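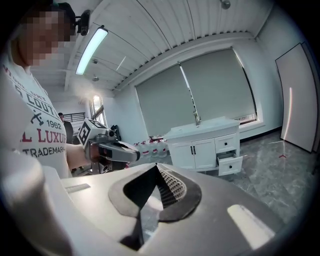 White walls, white ceiling, tube light on.

March, 11:40 at night
by Marites Ocampo

Spent the day in the white room and have come home with a headache the shape of a fluorescent tube. Everything in there is white. The walls are white, the slatted ceiling is white, and the big beam that crosses it is white too, in case the ceiling felt lonely. I bought paint for it once, a color called Sodon, which on the lid was a soft clay and on my test patch was canned salmon. The patch got painted over. The other can is still in my hall closet, where I trip on it.

Ketsara Kaewmanee thinks the trouble is the light and I should leave the walls alone. She wants a lamp from Lodia that costs 300 dollars and looks like an onion. I told her for 300 dollars I could buy quite a lot of onions. She said that was the kind of remark that keeps a person under a tube.

The T-shirt was the best-dressed thing in there today. It says 1962 and it says TRADEMARK, and there are little crossed tools on it, and down the front in big red letters it gets as far as L LUXU. I've been muttering "luxu" all evening. It sounds like a spa with no towels. I wore my gray cardigan with the burned cuff, so I can't talk.

Dinner was toast. Dimaculangan's had closed by the time I got there and I stood reading the menu through the glass like an orphan in a musical.

Tomorrow: call about the rent on the room (520, up again), return Ketsara's ladder, decide about the salmon. I could do one wall. One wall would be an accent. Four would be a cannery.

Going to bed with the lamp off.

Recent entries
The ladder, and what it did to my shin
Two hours on hold with Warnetti
Closet inventory, abandoned
A color called Sodon

Last updated: March, 11:58 pm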